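Report on the small project: keeping stationery in order on a shared table
Author: Shivam Pal
Submitted: 2023-11-20

## 1. Why I chose this subject

In our department there is a study room which is used by two courses. The tables there are shared, and each table has a small set of writing things for everybody: pens, markers, highlighters and tape. In June the students from the Anura reading group complained that they never find a working pen when they need one. My supervisor, Dr Dimitriou, proposed that I study this as my small project, because it is cheap and it can be finished in one term.

My question was simple. If the things on a table have one fixed place, do people put them back there? And which things are not put back?

## 2. What I used

The total cost was 1575 rupees, and most of this money was spent on pens. I wanted objects of different shapes, as I expected that the shape has an influence on where people leave them. The set for each table was:

- one pen holder of black wire mesh
- a blue pen and a silver pen
- two markers
- highlighters
- one roll of dark tape

At first I planned to buy the wooden desk organiser from Rilteck, with separate places for every kind of object. It was too expensive for several tables, so I changed to the mesh cup. Its disadvantage is that it has only one opening and no compartments. The tape does not have a natural place in it if the cup is already full of pens.

## 3. How I made the study

There were 16 students who took part. They used the tables as usual, and I asked them only to write a short line in the notebook each time they took something from the set. In the evening I checked the table and compared it with the notebook. I did not tell the students which objects I was most interested in.

I also looked at how things lie on the table while somebody is still in the middle of tidying. This was useful for me, because a finished table shows only the result and I wanted to see which object is left for the end.

A table during tidying:
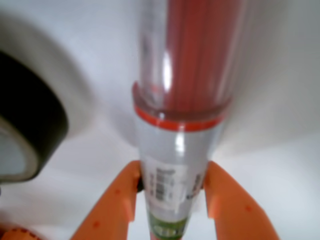
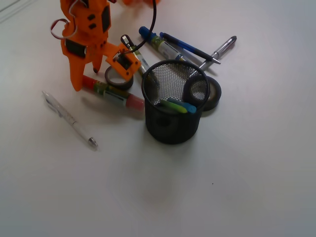
Roll of tape, mesh holder, and the blue and silver pens lying crossed.

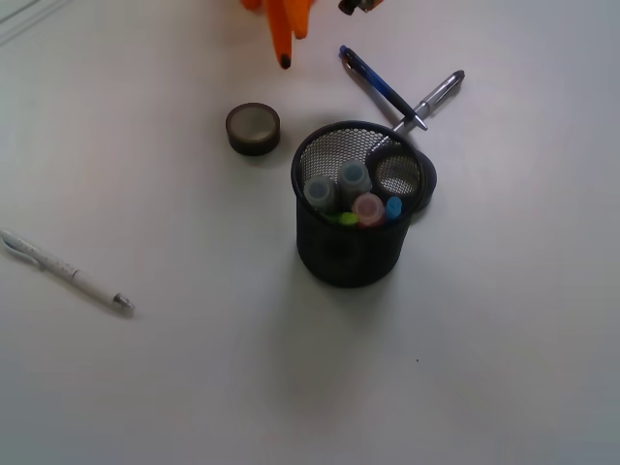
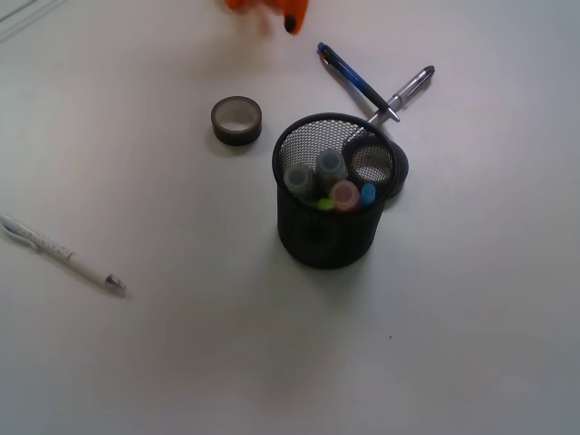 ## 4. Results

In the notebook there are 338 cases where an object was taken. In 309 of these cases the object was back in its place in the evening. This was better than I expected, and also better than the complaints from the reading group made me believe.

The remaining 29 cases are not equally divided between the objects.

**Pens.** The pens were usually put back, but often not immediately. A student finishes writing, puts the pen next to the holder and continues to read. Then another student puts a second pen over the first one. Pens which lay outside the holder in the afternoon were mostly inside it in the evening, so I count this as a delay and not as a loss. Two pens disappeared fully. I think they went home in a pocket, but I cannot prove it.

**Markers and highlighters.** Highlighters made almost no problem. They are thick, they stand well in the cup and their caps are easy to see from the other side of the table. With the markers I had one difficulty, because a marker can roll if it is put down on its side. I found one of them three times under the same chair.

**Tape.** The tape was the worst object. It was left on the table in most of the cases where something was not put back. When I asked the students, they said they did not know where it should go. I must agree with them. I had written "in the holder" in my instruction, but I did not check if there was enough room for it when all the pens were inside.

## 5. A small change in the second half

After the middle of the study I drew a circle with pencil on a piece of card and put it next to the holder. I wrote "tape" on the card. From this moment the tape was left in other places only two times. My colleague Berell wanted to make the same card for the markers, but the term was too short to try it.

## 6. Problems with my method

The notebook depends on the honesty and the memory of the students. On busy days there are surely cases which were not written. I noticed one evening that the silver pen was on the window sill, and there was no line about it in the notebook.

The students also knew that I come in the evening to check. Perhaps they were more careful because of this. A longer study would be better, with some checks on days when I am not expected.

## 7. What I would recommend for the study room

Keep the mesh holders, as they are cheap and people understand them without instruction. Do not fill them completely, and leave at least space for two more pens than you have. Give the tape its own marked place on the table, near the holder but outside of it. The cards from my study are in the top drawer of the cupboard by the door and can be used again next term.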